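# About Gumari

Gumari makes software for two-armed robots. We started in a rented room above a picture framer's, with one secondhand arm and a whiteboard that never quite came clean, and we've since grown to a team of 9 in a long, low building where the kettle is always on and the heating is a matter of opinion. If you've found your way to this page, you're probably wondering what we do all day, so let us try to tell you properly (it may take a few paragraphs, and we hope you'll forgive us).

## What we make

Most of our work goes into three pieces of software that talk to one another all day long.

**Asovex** is the control layer, and the oldest thing we have. It takes a motion that somebody or something has asked for and turns it into joint commands, keeping two arms from bumping elbows along the way. It's written to be dull and predictable, and we're terribly fond of it. When an arm is told to slow down, Asovex slows it down, and when a command arrives late it holds position and writes a line in the log so we can grumble over it later.

**Baudry** looks after perception. Our colleagues on that side of the room spend their days on thin things, shiny things and things with holes in them, all of which are harder on a depth camera than you'd think. A mesh cup can come back as a solid lump from one angle and as nearly nothing from the next. Brush handles vanish. Dark cloth under a dark object makes everybody sigh. Baudry keeps several guesses alive for each object until a second view settles the matter, and it hands the planner an honest measure of how unsure it still is.

**Tutirari** is the planner, and the youngest of the three. Given a goal for the table, it works out which hand should move, in what order, and where the other hand ought to wait. We rewrote the whole of it one winter after deciding that the first version was too clever by half, and the current one is shorter, slower to boast and a good deal easier to debug.

Around these sits a heap of smaller tooling: a viewer for scrubbing back through a run, a calibration helper, a script that checks every recording for dropped readings before it goes anywhere near a training set. Customers tend to come to us for the planner and stay for the viewer, which we've learned to take as a compliment.

## How we work

We like ordinary objects. Early on we tested with coloured blocks, and we got very good at coloured blocks, and then the first customer to visit put a pair of reading glasses on the table and that was the end of our afternoon. These days the tasks are built from things you might find on a desk or in a kitchen drawer, and everyone on the team takes a turn at setting them up. There's a shared cupboard, and a shared spreadsheet for the cupboard, and a long-running argument over whether the spreadsheet is up to date.

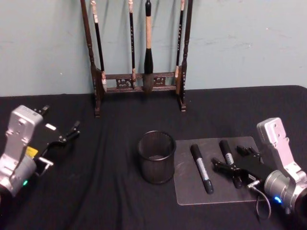

*Calligraphy brushes on their rack, with the mesh cup in front.*

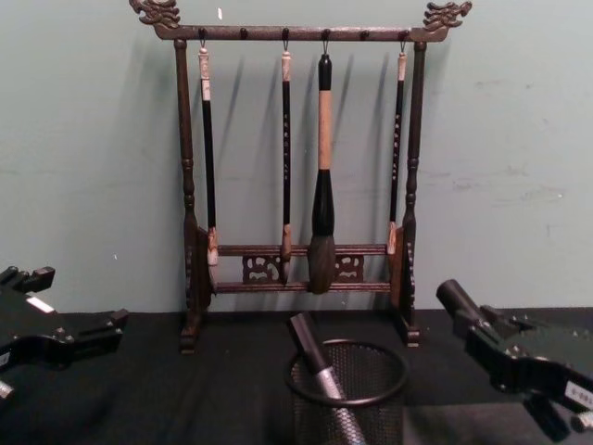 Every task we keep gets a written card: what's on the table, what counts as finished, what counts as a near miss. The cards were Saoirse Daly's idea. She leads our planning work, and she came to us from theatre lighting, where (she tells us) every cue has a number and a person who answers for it. We now have 890 cards on the books, and a run can't be logged without one. It sounds fussy, and some mornings it is, but it means that a developer looking into a dropped object months later can see what the arms were meant to be doing.

Changes to the code go through simulation first and then onto a real table, where they're run overnight against a fixed set of tasks. In March we finished moving that overnight set to its new home, and it now covers up to 2915 short motions between lights-out and breakfast. The results are waiting when the first person gets in. We read them together, out loud, standing up, with toast if there's any bread left.

## Who we work with

Our customers are mostly small. There are university labs, a couple of firms that pack delicate goods, and a growing number of teams who've bought a good pair of arms and would like some help getting sensible behaviour out of them. We license all three packages, separately or together, and we'll gladly help with the first installation – someone from our side will sit with you until both arms are moving and the cameras agree with each other about where the table is.

Support is handled by the people who write the code. You might get a reply from whoever touched that file last, and it might be longer than you were expecting.

## Come and see us

We keep 2 places a year for students who'd like to spend a term on control, perception or tooling, and we don't mind what you've studied so long as you enjoy finding out why something went wrong. Visitors are welcome too. Write to us a little ahead of time so we can clear a chair, and bring along a small object if you like. We'll make up a card for it while you're here and it can go in the cupboard with the rest.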